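May 6, 2026

Back from the Cluson food and drink fair. They launched a "recommended" olive oil list and I still don't know who did the recommending. Montoya has 3 bottles on it and also paid for the stage, so I have my suspicions. 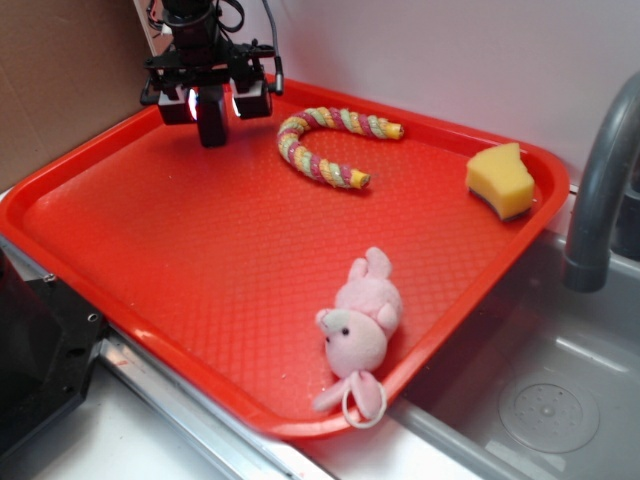
Filed under: Trade fairs, grumbling

Bitero claims 1000 buyers will come in September. We'll see — I met two today, and one was looking for the car park. Haker wants us to take a stand again. Stand 3054 last time, right by the fire exit, and not one order from it.
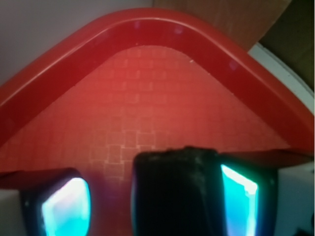 Red tray, close up.

Told them I'd think about it. I won't sign before I see the prices.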